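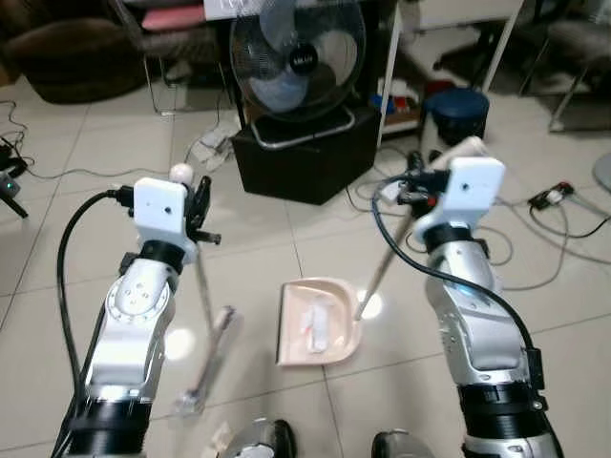
FOR RELEASE 09/12/2020

Skarau puts out setup and upkeep guide for its two-arm floor sweeping cell

DRERDEN – Skarau today released the full setup and upkeep guide for Lurnus, its two-arm floor cell. Free to anyone running one. Covers first mounting, gripper checks, cable routing, the weekly look-over, and what to do when an arm stops holding its tool straight.

The guide replaces the short sheet that shipped with early cells. That sheet was 4 pages and left out most of what people called us about. The new one is longer and it's in the order you do the work.

What's in it

Lurnus sweeps with ordinary household tools. One arm takes a small hand brush, the other a long-handled dustpan. Most of the service calls in the past year came down to how those two are held, so the guide starts there.

Brush side: grip the handle with the bristles angled down, close the gripper, then run the arm through one slow stroke before anything else. If the handle turns in the fingers, stop. Wipe the fingers, wipe the handle, try again. Don't just add force, that's how handles crack.

Pan side: the long stick is the harder one. Grip too near the top and the pan wanders when the brush hits it. Too low and the elbow runs out of room. The guide has the starting height, plus a way to mark the stick with tape so the next person puts it back in the same spot. The pan lip needs to sit flat on the floor. Check with a sheet of paper – if it slides under anywhere, re-level at the wrist.

Cables get there own section. Each arm carries a thick cable down the outside and it needs slack at the top joint, a real loop. Tied down tight it will pull on every reach. Tied too loose it drags across the floor and ends up under the brush. Go through the whole range of motion by hand, power off, and watch the loop the entire way.

Also new: a bolt check for the wrist flange. Tighten crosswise, a little at a time, then go over them all again after the first 20 hours of sweeping. After that, every 660 hours or whenever the arm has been off its mount.

Weekly look-over

Takes 12 minutes once you know it. Power off first, at the strip and not only at the controller.

Gripper fingers, clean and no nicks
Brackets above the grippers, no play when you push them sideways
Joint rings, wipe off dust and hair
Cable loops, no flat spots or shine where they rub
Brush bristles, swap the brush if they're splayed
Dustpan lip, swap the pan if it's chipped
Floor power cords, out of the sweep path

Write down what you changed. The last page is a blank log for this, copy it as many times as you need.

Repairs

Two repairs can be done on site with the guide: swapping a gripper and swapping an arm cable. Everything past the wrist flange goes back to Skarau or to Ammann, which handles bench repairs for us starting this month. Ammann keeps loaner arms. Ask for one when you book, not after you've shipped yours.

After a gripper swap the arm has to be re-zeroed. Skip it and the brush will land short or press too hard. The steps are on the page right after the swap – we moved them up because people were closing the guide too early.

Floors

Glossy tile gets a note of it's own. Glare from ceiling lights can throw off the camera's read on small scraps, paper especially. Turn off the light straight over the cell or move the cell, then recalibrate. Grout lines are fine for the brush but re-check the pan lip on them.

Getting the guide

The guide is on the Skarau support page now, along with the log sheet. Printed copies go out with every new Lurnus from September on. Current owners can request one at no charge, just include the serial number from the base plate. Corrections welcome, send them to the support desk with the page number.

Contact: Skarau press desk, Drerden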